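MUSIC AND MEDIA 2: THE FAN AS PRESS OFFICE
Handout for Week Six, to be read before Thursday
Ayana Wubshet

Bring a pen. Bring the song too, if you must, but in headphones.

Last week we left the singer Shezi with a finished single, a video nobody had seen, and eleven days to fill. This week is what filled them.

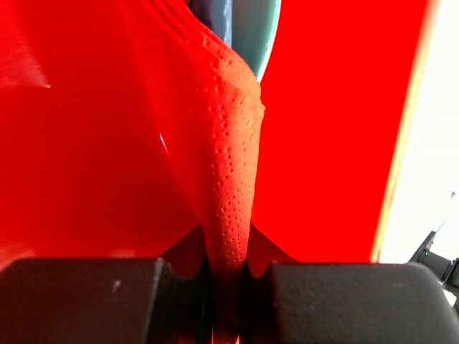
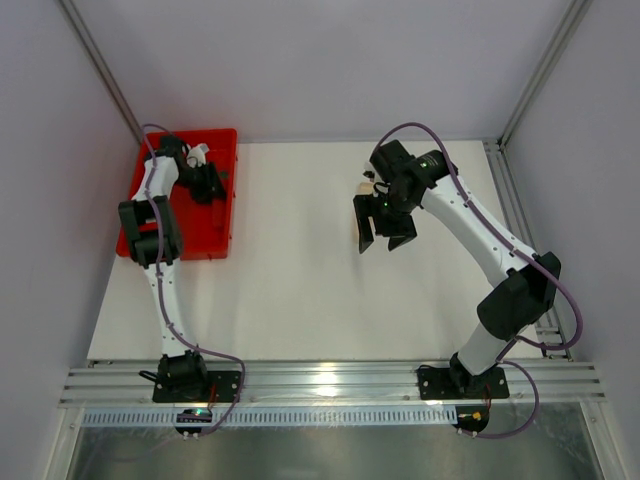

1. The teaser period

A teaser is a piece of a video released in order to make people angry that it is only a piece. Shezi's people put out three for "Midness." The first showed a staircase. The second showed the same staircase, more slowly. The third showed the back of someone's head, and this was the one that worked, as the head did not obviously belong to Shezi.

By lunchtime there were two schools of thought about the head. Fatima Mkhize, in the reading for this week, calls this the "open seat" method: leave one chair in the story empty and the audience will fight over who sits in it. Her chapter is long but the first half is the half you need.

Terms to know from the chapter:
Open seat (as above)
Borrowed quarrel: an old fan argument reopened under a new song
Receipt: an old post, interview or photo brought out as proof of something
Counting post: any post whose whole content is a number

2. The first hour

The video went up at six in the evening. I had a student assistant save the first 400 replies under the main post, and we sorted them by hand over a weekend I will not get back.

The largest group, 200, did not mention the music in any way. They were about the head. Another 50 or so were receipts, several of them from before Shezi had a record deal. The rest were a mixed bag: praise, complaints about the length, people selling phone cases, and one man who wanted to know if the staircase was the one in the old hotel at Reltstead. (It was. He was ignored.)

Notice when the song itself turns up. The first reply to mention the chorus is far down the list, and it is a complaint. Please don't write in your essays that this means "people no longer care about music." It means people talk first about what can be talked about fast. You can have an opinion on a head in four seconds. The song takes three and a half minutes, and that is if you like it.

3. The blog round-up

Within a few hours the gossip site Trulavness had a page up: a headline in the form of a question, one sentence of news, and then a long column of other people's jokes. You have all read a page like this. Some of you have been quoted in one, and I gather it's a thrill.

Things to look at when you read the Trulavness page:

The question in the headline is never answered in the text. Check. I have offered a coffee to anyone who finds one that is, and I still have my coffee money.

The word "reactions" does a great deal of lifting. Nine posts are quoted. Six of them come from accounts that post about Shezi every day, which makes them less a public than a staff.

The writer gives no view at all. "Tongues wagged," "fans were divided," "the internet had thoughts." The internet, as a grammatical subject, can never sue.

4. The denial

Two days later Shezi went on a breakfast radio show and said the head belonged to a cousin. This was the best day the song had. Mkhize is good on this point: a denial gives everyone who missed the rumor a polite way to hear it. Compare the case from Week Three, where the label said nothing for a month and the story simply went home.

We will listen to the radio clip in class. Pay attention to how long the host waits before asking, and what she plays while waiting.

5. For Thursday

Read Mkhize, first half, and the Trulavness page. Choose one music video released this year and find its earliest replies. Sort them into groups of your own making, and give the groups plain names. "Discourse" is not a plain name.

Write one page on the group that surprised you. If none did, pick a different video.

Those still owing me the Week Four page can hand it in at the same time. The slot under my office door is for mail, and it jams.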